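2018-05-02

The airing cupboard at Senstead has one deep shelf, and for years my T-shirts have gone onto it in a heap. Last week I took everything out and decided to fold the lot properly. There were 29 tops in the end, more than I thought I owned.

I started with the cream ones, as they crease worst. My usual way is to put the top face up, neck towards me, and smooth from the middle out to the sides. If the sleeves are twisted at the shoulder it never comes right later, so I pull those straight first.

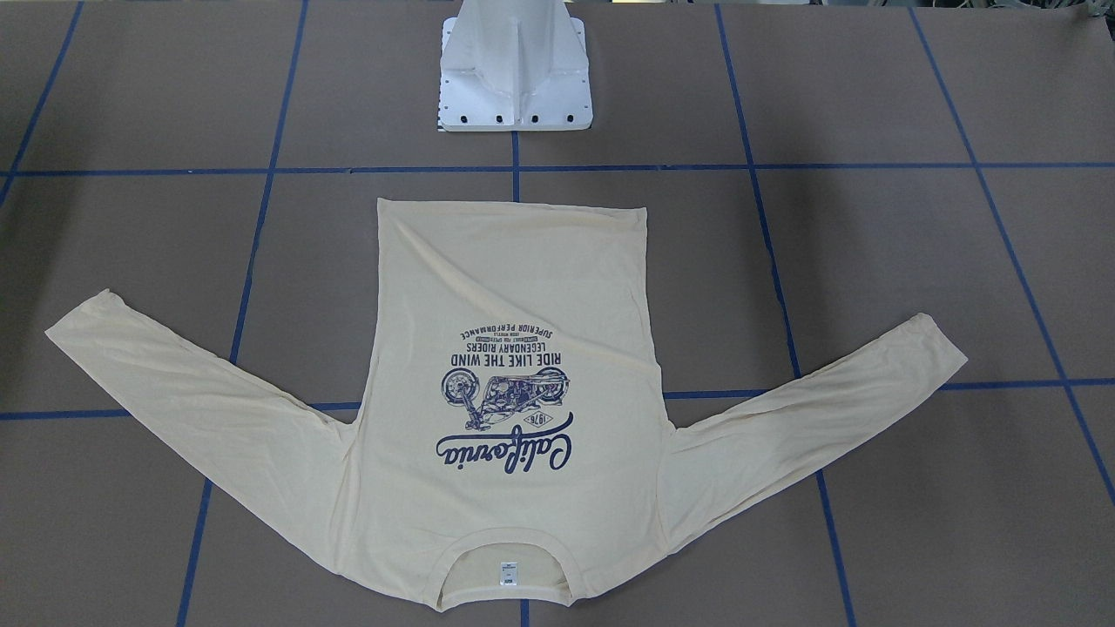

I don't iron T-shirts. A good shake at the line does most of it, and the thin ones go soft again by the second wearing anyway. The cotton in the cream ones is light, so the layers slip over each other while you're folding.
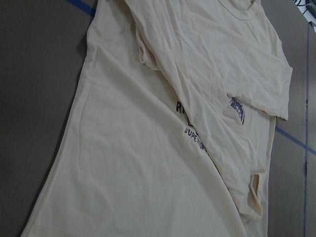 *Cream T-shirt, part of the print under the fold.*

I tried two methods. One was from a Festance leaflet and ends in a small square, which looked tidy but fell over as soon as I took one from the row. The other is the plain long fold – sides in, then leave it as a narrow bundle – and that suits the shelf better. 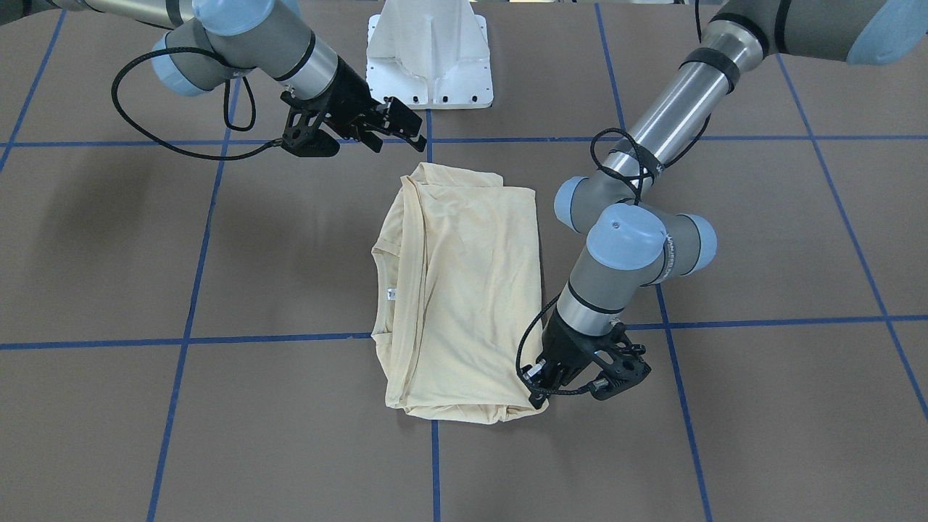 Photo: Stirkodis

With prints I've stopped worrying about which way they face. I used to fold them so the picture showed on top, but it adds a step and I know my own T-shirts by the colour. Holding the hem by both corners helps to get the back layer flat, and a quick tug is enough.
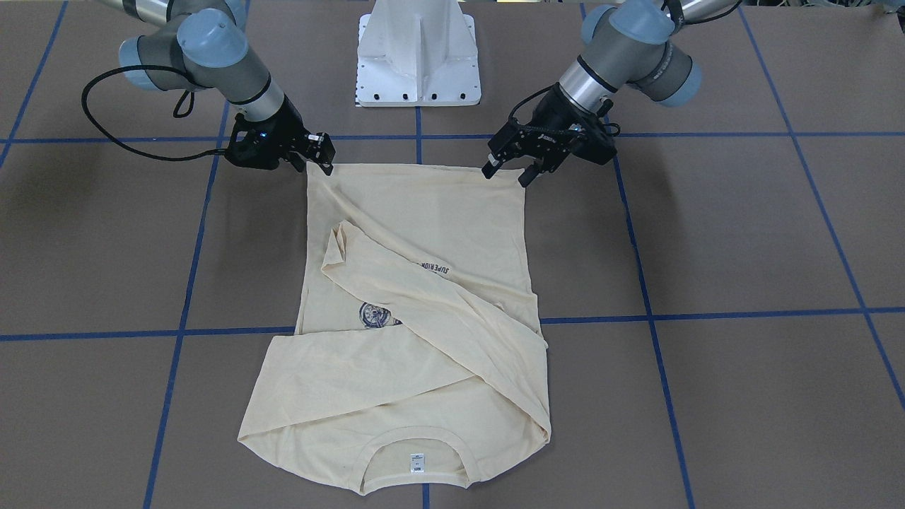

The shelf is 96 cm wide and takes the bundles in a single row, with a gap left at the end for towels. I put 10 tops aside for the charity bag, mostly ones with stretched necks. The winter jumpers are still in the Kuhlmann box under the bed and can stay there until August.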